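Prawns: shells on or off for a tomato sauce?

Nallorico Home Cooks > Fish and Seafood
Started October 4, 2023

bayleafbob
Right, quick one before I go to the shop. Doing prawns in tomato and garlic for 8 on my mum's birthday. Recipe I've got (torn out of something, no idea what) says shells ON, cook them whole in the sauce. My sister says that's lazy and everyone ends up with sauce to the elbows. Who's right? Also frozen raw or fresh? Fishmonger in Clurer is fresh but wants silly money.

saltmarsh_sue
On. Always on. All the flavour's in the shell. Finger bowls and a roll of kitchen paper, job done.

Kev_T
Off. Sorry Sue. Sat through one of those dinners in August, white shirt, never again. Peel them, fry the shells in oil first, fish them out, sauce goes in the same pan. Same flavour and you can eat like an adult.

saltmarsh_sue
It isn't the same flavour Kev. It's close.

bayleafbob
Kev how long on the shells?

Kev_T
Till they go properly pink and smell like a harbour. 2 minutes, bit more if the pan's crowded. Squash them with the spoon. Then strain, don't leave bits in, somebody will get a leg in their teeth.

Khanyisile Baloyi
Frozen raw is fine for this and I'd say better than "fresh" that's been sat on ice since who knows when. Most of what's on the counter was frozen anyway, ask him. Defrost in the fridge overnight in a colander over a bowl. NOT under the hot tap. Pat dry after, wet prawns just boil.

And please nobody buy the ready cooked pink ones for a hot sauce. They go like rubbers.

grumpyoldladle
Cooked ones are perfectly ok if you stir them in at the very end. Been doing it for years. Not everyone has a fishmonger or the freezer space.

Khanyisile Baloyi
They're ok. Ok isn't what he wants for his mum's birthday.

grumpyoldladle
Fair.

bayleafbob
Did a trial run tonight, just a few, frozen raw. Sauce was garlic, half a tin of toms, splash of the Romon white that was on offer, chilli flakes. Didn't do Kev's oil thing, wanted to see what the plain version was like first. Bit sharp if I'm honest. Might be the tin, might be the wine. Put them out on two plates, one big one small.

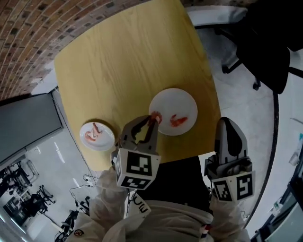 Sharp will be the wine, says Marnie_B, you need to let it bubble right down before the tomatoes go anywhere near it. If it still smells of wine it's too early. Pinch of sugar only if it's still sour after that, and taste it first, people chuck sugar in out of habit.

Kev_T
^ yes. And give the tomatoes a good long simmer on their own. Prawns are last in, every time.

bayleafbob
Ah. I had it all in together more or less. That'll be it then.

saltmarsh_sue
All in together!! Bob.

bayleafbob
I know I know

pennywhistle
Can I ask about amounts, the packs near me are 190g and that seems nothing for 8 people? I'd have thought one pack between two, at least, if it's a main. Or is there pasta?

bayleafbob
Bread and a big salad, no pasta. Was going to do 4 packs. Is that mean?

pennywhistle
Depends on your family. Mine would riot. Get a fifth and freeze it if you don't open it.

grumpyoldladle
Bulk out with butter beans. Go in with the tomatoes, soak up the lot, cost nothing.

Khanyisile Baloyi
Butter beans is a really good shout. Parsley and lemon zest on top, loads.

Kev_T
Beans in a prawn dish, no thank you. Each to their own. Fennel if you want something in there.

saltmarsh_sue
Mum might not like fennel. Lots of people dont.

bayleafbob
She hates it. Beans it is. Now what about keeping it warm, the oven's going to be full of bread and I've got a 14 inch pan that barely fits the hob.

Marnie_B
Don't keep it warm. Make the sauce in the morning or the day before, it's better for sitting anyway, then get it hot when everyone's at the table and drop the prawns in. They take no time. Lid on, heat off as soon as they curl and the grey's gone. If they've shut into a tight little O you've gone too far.

bayleafbob
Sauce day before, that's a relief. Ok so: frozen raw, peeled, Kev's shell oil, wine down first, beans. Sister will be unbearable about the peeling.

saltmarsh_sue
I still say on. Leave the tails on at least, something to hold.

bayleafbob
Tails on, that I can do. Going to check whether Buthelezi's on the corner has the big packs, theirs were cheaper last time

Kev_T
Tails on is fair enough. Get more bread than you think.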